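**Selling baby clothes – worth it or just donate??**

**femi_a** – Monday, December 12, 2022
Two tubs of outgrown stuff in the garage. Tried Fleteck, 30 listings, sold four. Is everyone just giving it away now

**nneka.igwe**
Bundle it. Singles never sell, postage kills you. I do size lots, mum used to do the same at the Akpan market.
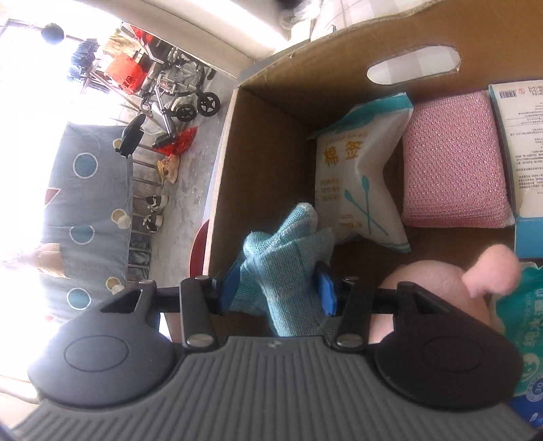
Do you wash everything again before listing? Anything that's been stored since September or earlier, cold wash and line dry, then list it the same day.

**ebere615**
Disagree on bundles. Buyers want the one nice cardi and lowball you for the lot. Knits go seperately, always.

**nneka.igwe**
Depends on the suburb I reckon. Mine go in a weekend.

**adelmo_m**
Donate. Life's too short to haggle over a $3 singlet. Galtine op shop takes baby gear Tuesdays, ring first

**femi_a**
Partner says sell, I'm leaning donate tbh
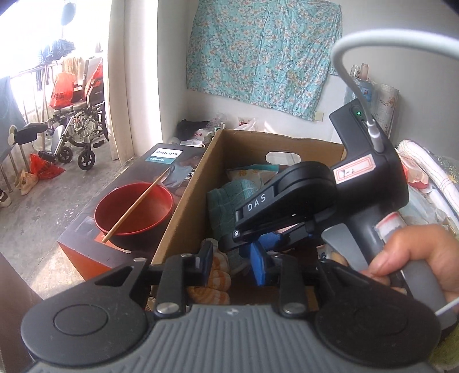 **jaq_ibarra**
Postage is the real problem – satchels have gone up again and people expect it free. Local pickup only for me. No fancy packaging either, a plain brown cardboard box does the job, leave the top open so they can have a rummage at the door. Had one no show in around 1000 sales, no colour swaps, no refunds.

**ebere615**
1000?? doubt it

**jaq_ibarra**
Been at it since my eldest was born, shes in year nine

**femi_a**
ok one lot this weekend, rest to Galtine. Ta all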